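Wednesday, late

Finally got the sourdough thing out of my system, so let me get this down before I fall asleep. I fed the starter at 6 this morning (it has a name now, Mishra, don't ask) and it had doubled by lunch, first time all month! February is a rotten month for yeast in this apartment. The kitchen sits over the garage and you can feel it through your socks.

I went with 300 grams of flour and a splash more water than last time, and the dough was so sticky I had it up to my wrists when the phone rang. Of course it was Corrado. He wanted to know if I was still coming to his thing on Saturday and whether I'd bring bread, so no pressure there. I put him on speaker with my elbow and we talked for 42 minutes, mostly about his knee and the people upstairs from him who have taken up tap dancing.

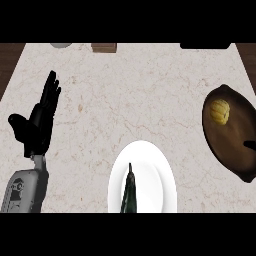
Anyway, by the time he let me go I'd missed two folds. I did them both close together and hoped for the best. Then into the fridge, where it's going to sit all night next to the leftover chili.

Also went for a walk, finally. Down to the creek and back the long way, past the old Clustico store, which has paper over the windows again. Mom used to buy all our school shoes there. I remember a pair of red ones I cried over because they pinched and I wouldn't admit it. I should ask her if she remembers that.

Bills paid, except the dentist, who can wait till Friday. Read four pages of my library book and couldn't tell you what happened in any of them. It's due back soon and I'm on page 33, so that's going great.

Must remember: take the dough out before my shower, buy parchment paper, call Mom about the shoes.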